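# Chapter 2: Knits That Stretch and Spring Back

Pull on the cuff of a sweater and let go. It snaps right back! Now try the same thing with a cotton bedsheet and almost nothing happens. Both are made of yarn, so why do they act so differently? The answer is in the loops, and once you learn to see them you'll be reading every hat and sock in your house.

In this chapter you will meet the two stitches behind nearly all everyday knitting, the *knit* and the *purl*, and find out what happens when you change their order. You will also make your first swatch, 24 stitches wide, and measure how far it stretches.

**Words to know:** gauge, rib, stockinette, swatch, wale

## 2.1 Smooth or Ribbed?

Fahad Swati, who taught hand knitting in Forndale for years, used to begin his August class by passing around a bag of old winter hats. Students had to sort them with their eyes closed - fingers only. Try it yourself before reading on. Smooth areas feel flat and a little slippery, while ribs feel like tiny hills and valleys running in one direction.

Ribbing is made by switching between knit and purl stitches along the row. The purl columns sink back, the knit columns stand forward, and the whole fabric pulls in sideways like a closed accordion. You can often find both textures on one folded piece: on the cream beanie-style knit lying on the rose-print cloth, the broad side is fairly smooth and finely knitted, and across the deep crease the narrower side shows fine vertical ribbing. Follow one of those lines with your eye and you are following a wale, a single column of loops stacked one on top of another.

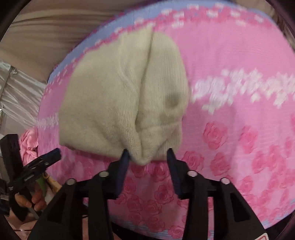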